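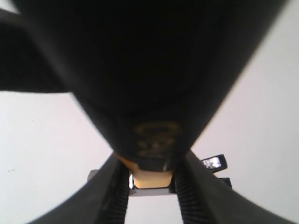
## 6 February 2021 - the table day

Slept until nearly nine, which I haven't done in weeks, and then lay there another twenty minutes feeling guilty about the back room. I'd promised myself I would deal with the table today. I promised myself that in November too, and what I did in November was put more things on it, so the promise wasn't worth much, but there was coffee and it was raining and I ran out of ways to put it off.

Porker had been on the bathroom mat all night again. He is getting so fat! Ilgın says it's fur. It is not all fur.

Anyway, the table. I want to write down how I went about it, mostly so that next time I can look it up and not stand in the doorway for half an hour like I did this morning with my cup going cold. I began at the wall side and worked toward myself. Eylül always says to start with the biggest thing, but the biggest thing was the drill case and I couldn't lift it off without clearing a spot for it first, so that went out the window right away.

The tan block was one of the first small things I had an opinion about. Smooth, pale, fits in a hand, and I have moved it from one end of that table to the other for as long as we've lived here. It doesn't belong to any set that I know of. I texted Güven about it and he wrote back "keep it, you'll need to lean something on it," and he's probably right, but that is exactly how the room got this way. I put it in the keep pile. Then I took it out of the keep pile. Then I put it back. It's in the keep pile.

### The hammer business

So we own three hammers, I found out, and only one that I like. It's the claw hammer with the yellow handle, the one I bought at Tokgöz the week we moved in, when I had no curtains up and the neighbors across the way were getting quite the show. The other two came with Orhun. One has a head that wobbles and one is so heavy I can only use it with my elbow tucked in like I'm bowling. I asked him at lunch if we could part with either and he looked at me like I'd suggested selling the cat.

The yellow one has been living in the round metal dish. I don't remember deciding that. It's a stupid place for it - the handle sticks out and catches my sleeve, and every time I want a screw I have to take the hammer out first. But I also always know where it is, and I can't say that about the scissors, the tape measure, or my good glasses.
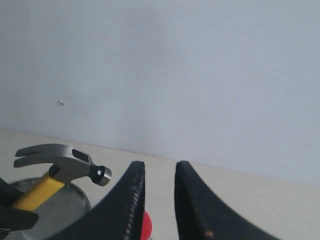

I thought about hanging it up. There's plenty of wall behind the table, all of it that gray-white Orhun picked out when I wanted green, and I even got as far as holding the hammer up against it at arm's length to see how it would look. But then I'd need a hook, and a hook means a hole, and I was so pleased with that wall when we finished painting it. One little white speck or chip in it is plenty for me. I look straight at it every time I sit down there. I've been meaning to touch it up and of course the leftover paint was in the garage, and of course the lid was stuck, and when I finally got it open (butter knife, sorry, knife) there was a skin on top like old pudding. So that's on the list now. Paint, small tin, Calow if they still mix it.

Where was I. The dish. I emptied the small stuff out of the bottom of it onto a newspaper and sorted it into jars while listening to the radio. Screws in one, nails in another, and then the third jar which is for everything I don't know the name of. I counted the picture hooks because I have bought picture hooks at least four times in my life believing I had none. There were 40. Forty hooks! And me too scared to put one in the wall. I wrote the number on a bit of tape and stuck it on the lid so I can't pretend again.

Lunch was the rest of the lentils with toast. Elif Naz called in the middle of it to ask about the shelf brackets I said I'd lend her, and I had to admit I hadn't found them, and she said "have you looked on the table," very sweetly. I had, by then! They were not on the table. They were in the drawer with the birthday candles. She's coming by Tuesday to get them, and I said I'd throw in some of the hooks.

### Afternoon, a bit slower

After lunch I lost steam. I did the wiping down, and that took longer than it should have - there was a ring of old glue near the front that I went at with warm water, then with dish soap, then with the edge of a plastic card. It's a light top and everything shows on it. I like that about it when it's clean and hate it the rest of the time. My mother would have put an oilcloth on it the first day and that would have been that. I might yet. Pavesska had some in the window with little lemons, 42 a length, and that's more than I want to spend on something I'm going to drip glue on.

I went through the paper envelope too, the one with all the receipts. I'd been carrying around the idea that doing up that room cost us next to nothing, and I've been telling people so, quite smugly. I added it up on the back of the envelope and it came to 1,163. I added it again. Then I sat on the floor for a minute. The paint was only 88 of it, so don't ask me about the rest - well, I can tell you about the rest, it's the drill, the lamp, and the chair that Orhun swore would be good for his back and that he hangs his jacket on.

Didn't tell him the total yet. He was in such a good mood after the match.

He did come in around four and help, to be fair to him. He took the drill case down to the hall closet and sharpened two pencils, and then he picked up the yellow hammer and stood there tapping the thing against his palm, asking if we had anything that needed hammering. We did not. He went and found something. It was the loose strip by the back door that I've been stepping over since before Christmas, and it took him two nails and less than five minutes, and I'm trying not to be annoyed about all the months of stepping over it.

Then he brought the hammer back and laid it in the dish! Straight in, without looking, with the drawer I'd cleared for it standing wide open right next to him. I was going to say something and then I noticed I'd been about to reach for it there myself. So I suppose that's where it lives. I've moved the jars up to the shelf and the dish can just be the hammer's dish. The drawer got the tape and the two hammers I don't like.

Still to do, for when I read this back:

- small tin of the wall paint
- brackets in a bag by the door for Elif Naz, with hooks
- ask Güven if he wants his clamps back, he's never mentioned them but they have his initials on
- glue ring, second try
- find the tape measure, for heaven's sake

My hands smell like pennies from sorting all those screws, even after washing them twice. Ilgın wants me to come and see her kitchen tomorrow and I said yes before I remembered about the laundry. I'll do a load tonight and hang it before bed. Porker has gone to sleep on the newspaper I was using, and there's one screw under him that I can hear every time he turns over.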